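Mirelholm allotment holders face new water charge

28/12/2019

Plot holders at the Jurby Road allotments in Mirelholm will pay for their water separately from next spring, under a plan approved by the town this week.

Until now the cost of water has been part of the yearly rent. From May, each plot will be billed $30 a season on top of the rent, which stays the same. The charge covers use of the standpipes and the filling of the shared tanks. Plots that have been given up and not yet let again will not be billed.

The town said the old arrangement no longer covered the bill from the supplier, Jenora. Two dry summers and a leaking main on the east side of the site pushed up the amount used. The main was patched in the fall and is due to be replaced before the taps are turned back on.

There are 200 plots on the site, and most are taken. The waiting list is open to anyone living within the town limits, and people near the top have been told about the charge by letter. They can turn down a plot without losing their place.
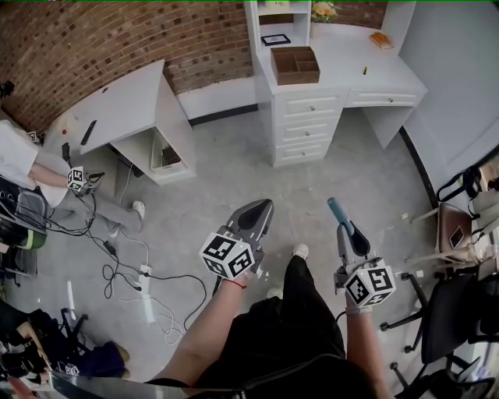
How the charge will be collected

Bills will go out with the rent notice. Holders can pay at the town office on Holovko Street or by mail, and they will have 30 days to do so. Anyone who shares a plot will get a single bill in the name of the main holder. Half plots will be charged at half the full rate.

Those who store rain from a shed roof will still be billed, but they may ask for a reduction if they do not use the standpipes at all. The form for this will be kept at the office. A request has to be made again each year.

Hoses are still allowed in the early morning and in the evening. Sprinklers left running unattended remain against the rules, and the town said it would write to holders who ignore this. The taps are off for the winter and will be turned on again when the risk of hard frost has passed.

The plan drew 4 written objections. Most of them asked for meters on each row, so that people who water less would pay less. The town looked at meters and found that fitting them would cost more than the charge would bring in over several years. It has agreed to look at the matter again after the first season.

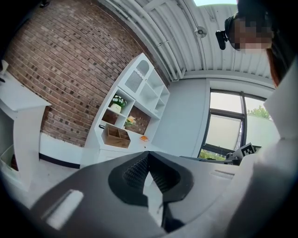
Zoriana Polishchuk said the charge was fair enough for a full plot but that the rain water reduction should be open to people who use the taps only in a dry spell. Vsevolod Prokopenko said he would have liked the new main to be in place before any bills were sent out.

Questions about the charge can be put to the town office in person or in writing. The office reopens after the New Year holiday.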